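Can a Machine Take Out the Trash Yet?
Final report, Intro to Automation
Project group Jaltineo

1. Question

Our group was asked to pick one household chore and find out how close machines are to doing it without a person. We picked moving a trash cart from the side of a house to the curb and back. Most of the class chose indoor chores such as dishes or laundry. We wanted one that starts at the house and ends at the street, with a lawn, a sidewalk and a curb in between.

The chore looks simple. A person does it in a couple of minutes and does not think about it. We broke it into steps: find the cart, get hold of it, tip it, roll it to the street, stop in the right place, turn it to face the road, and let go. The return trip is the same in reverse.

2. What we tested

We did not build a full robot. We used a small wheeled base from the department, which we named Kamon, and loaded it with sandbags to 70 pounds to stand in for a full cart. We wrote the path-following code ourselves. The curb detector was written by two members of the group and is called Prodis in our code folder.

We ran 52 trips in September. A trip counted as a success if the base stopped on the sidewalk side of the curb, within one foot of the target, and no one touched it.

3. The street as a work area

A residential street is harder for a machine than a warehouse aisle. In a warehouse the floor is one material and the edges are marked with tape. Outdoors, the edges are where one gray or tan surface meets another.

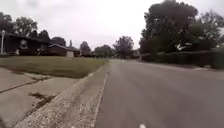
The detector has to tell sidewalk from gutter and gutter from asphalt. Under an overcast sky there are few strong shadows, and the colors of concrete and asphalt get closer together. We first wrote Prodis to look for a change in brightness. It did poorly. Stains on the sidewalk were read as edges, and so were the joints between slabs. We changed it to look at texture, and the results improved, as rough concrete is easy to tell from smooth pavement at close range. At longer range the texture blurs and the detector is no better than before.

Grass was a separate problem. The base could cross short, dry grass with the load on. On wet grass the wheels slipped and it lost track of how far it had gone.

4. Results

Of the 52 trips, 31 were successes. Most of the failures were early stops, where the base took a joint or a stain for the curb. In 2 trips it went over the curb and had to be caught. We count those as the most serious failures, because a loaded cart in the road is a hazard to drivers.

We did not test gripping, tipping or turning the cart. Those steps would need an arm or a hitch, and we had neither.

5. Discussion

Our answer is that the rolling part can be done now on a street that the machine has been set up for, in dry weather, with someone watching. We would not leave our base alone with the job. A parked car, a child's bike or a neighbor's cart in the target spot would each need its own handling, and we wrote none.

Cost matters too. The chore takes a person a few minutes a week. It makes more sense for people who cannot move a heavy cart themselves than for the average house.

6. Next steps

Add a bump sensor under the front edge as a backup to the camera. Repeat the trips after dark, when many people put their carts out. Try a hitch.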